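About Munetti

Munetti is an independent music publishing administrator. We register compositions, collect royalties and license works for film, television and advertising. Writers keep full ownership of their copyrights. We do not operate a record label, and we do not book live shows.

The catalog holds 563 works by 22 songwriters. Most of them are album tracks in country, folk and Americana, with a smaller group of instrumental cues. Of the total, 138 works were delivered with stems and instrumental versions and can be cleared for sync on request.

Registration

New works are registered with the performing rights organization of each writer and with the relevant mechanical rights bodies. We need a signed split sheet before we file. If the splits are in dispute, the work is held as pending and no license is issued for it.

Territories

North America is handled directly. Plaltholm is our sub-publisher for the Nordic countries, and Borkari covers the rest of Europe. Both report to us in their own currency; conversion is made at the rate on the day of receipt and shown on the statement.

Statements

Statements go out every quarter as a PDF and a CSV file. The April statement also carries adjustments from the previous year. Balances below the payment threshold roll over to the next period.

Terms

The standard administration term is 12 months and renews unless either side gives written notice. Our fee is a percentage of gross receipts, set out in the agreement, with a separate rate for sync placements we bring in ourselves. 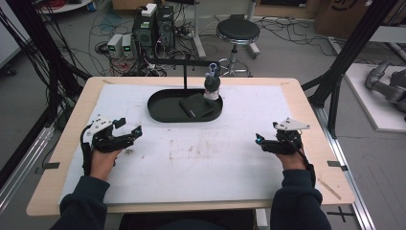
Tamošiūnaitė wrote to us that the line-by-line source codes in the CSV were the reason her co-writers moved their shares over as well, and that she would still like to see the foreign deductions in a column of their own. That column has been added to the current format.

Catalog submissions are reviewed in the order received. Send links only, with writer names and splits for each work.

Page last updated June 7, 2026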